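Keeping a two-armed cell in working order

At the Setasville site of Cinent, the working day on the two-armed cell begins before either arm has moved. The technician on duty checks the status lights at the two bases, runs a hand along the cables and lays a fresh sheet of brown paper over the table if the old one has torn. Only then is the controller released for the first run.

The cell was commissioned in June, after a period of installation carried out with the engineering firm Trinder. It is used to rehearse simple household tasks, such as lifting small objects out of trays and opening drawers, and it is expected to repeat them many times without attention. The company's maintenance schedule is built on that expectation. A short inspection falls due after every 200 runs, and a full one after 900.

The short inspection takes about 10 minutes. Both grippers are opened and closed at low speed, and the fingers are wiped and examined for wear. The screws at the wrist flange are checked with a torque driver. Cables receive particular care, as a loop that is too tight will pull at the connector when the wrist turns, while one that is too slack may catch on the work.

Once the checks are complete, each arm is tried on a task of its own. The two sides of the table are kept well apart for this purpose, so that a fault in one arm can be traced without reference to the other. 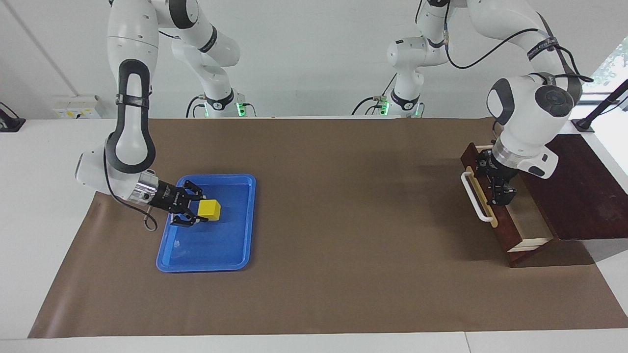

The cell at work, with one gripper at a yellow cube in the blue tray and the other beside the handle of the partly open drawer.

The drawer unit has proved the more demanding of the two stations. A cube that is set down slightly out of place can still be picked up, but a drawer must be drawn along its own line, and a small error in the position of the unit is felt at once as a sideways load on the fingers. Technicians therefore measure the position of the unit at the start of each shift and record it in the cell log.

Run 581 is still cited in the training notes. The arm at the drawer stopped partway through its pull and reported excess force. The gripper was replaced, without effect, before the fault was traced to a drawer runner that had worked loose. The inspection sheet was revised the same month, and the furniture is now examined before the robot.

Repairs beyond the wrist are not attempted on site. Joint units are sent to Laing, which holds the service contract, and the cell is then run with a single arm until the part is returned. Calibration is repeated in full after refitting, beginning with the base and ending at the fingertips.

Cinent intends to add a third station to the table later in the year. The maintenance schedule will be reviewed before it is brought into use.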